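The Long Way to Throw Out a Can

Berenice Ochoa has spent most of Friday putting trash in a wastebasket, and by her own estimate she is getting worse at it. She stands with a control handle in each fist, and every twitch of her wrists is copied by a pair of white robot arms. When she sneezes, they sneeze.

Garnelix, the Jirnerbridge firm that employs her, wants a machine that can tidy hotel rooms. Its method is to have a person do the tidying by remote control, over 24 times for each object, and let the software study the recordings. Ochoa cleaned real hotel rooms for six years. "Those ones I finished," she says.

The can is today's object. The right gripper carries it sideways, toward a round black basket that already holds a crumpled paper bag and a red-and-white package. The left gripper waits on the other side, with nothing to do. 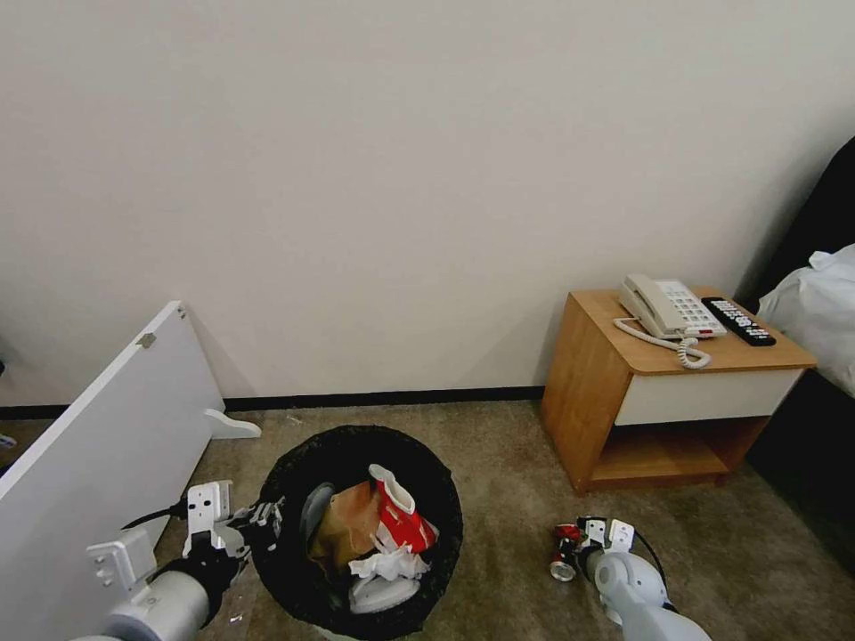
What the Arms Remember

A good run, Ochoa explains, is a boring one. If she hesitates over the basket, the software learns to hesitate – and it is a gifted student of hesitation. Two weeks of her early recordings were scrapped after the arms picked up a habit of pausing before every drop, as if saying a few words for the departed.

She now works in two-hour shifts, with the radio off. Next on her list is tissues, which she dreads. In October she starts on pillows.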